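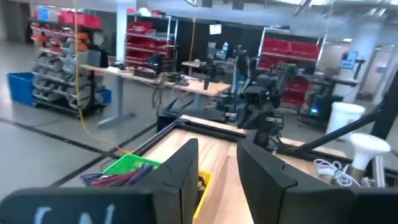
A green basket and a yellow bin on a light wooden tabletop.

HILTBERG, 25th July. Murner, the sandwich and soup counter on Phan Street, will add catering and evening delivery in November. It will serve groups of up to 400.

Plenty of lunch counters promise food for a crowd and then send cold trays an hour late. Murner has doubts about its own plan too, so it is starting small. Two menus will be offered, one hot and one cold, and delivery stays inside Hiltberg. The bread will come from Bellon, the bakery next door.

"Best in town" is a claim we have read on too many windows to print it here. Customers can try both menus at the counter before they order, and should.

Orders need two days' notice. Prices will be posted at the counter, 124 Phan Street, before the first delivery goes out.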